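Builder gel lifting at the cuticle after 10 days

Drikel_user
Prep: push back, 242 grit ring band at low speed, dehydrator, acid-free primer, Fluvis base, 80 seconds per layer. Lifting on both thumbs by day 10, the other nails hold. Lamp is a Rovo. Is it the prep or the lamp?

gelbench
242 grit is not a size I have seen sold. Check the package. If it is coarser than 180 you are thinning the plate and the base has less to hold on to.

Drikel_user
242 is the part number, my mistake. Grit is not printed anywhere.

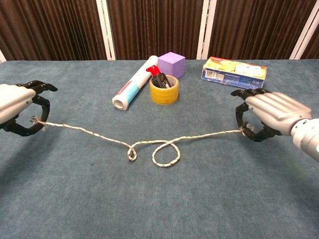 Rope, held at both ends

arancibia_fan
Thumbs only means the lamp. With four fingers flat, the thumb sits sideways and the side wall gets too little light. Cure thumbs separately. I use Arancibia base and had the same pattern until I did that.

gelbench
Disagree. Undercured gel usually peels from the side wall or the free edge. Lifting at the cuticle is product on skin or leftover cuticle on the plate. Leave a hairline gap and wipe the edge with a thin brush before curing.

arancibia_fan
It can be both. Undercured gel on skin is also how people end up with an acrylate allergy, so I would fix the lamp position first.

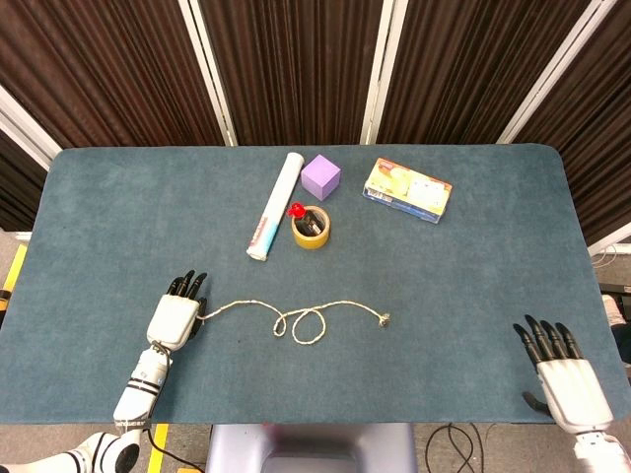 Table with the divider behind it

Drikel_user
Changed one thing at a time. Thumbs cured separately, same prep: left thumb still lifted at the cuticle, right is fine.

gelbench
Left thumb is done with your right hand?

Drikel_user
Yes, right-handed. The right one gets less product.

gelbench
Then use a smaller bead on the left. And buy a marked band.

arancibia_fan
I would still keep curing the thumbs separately.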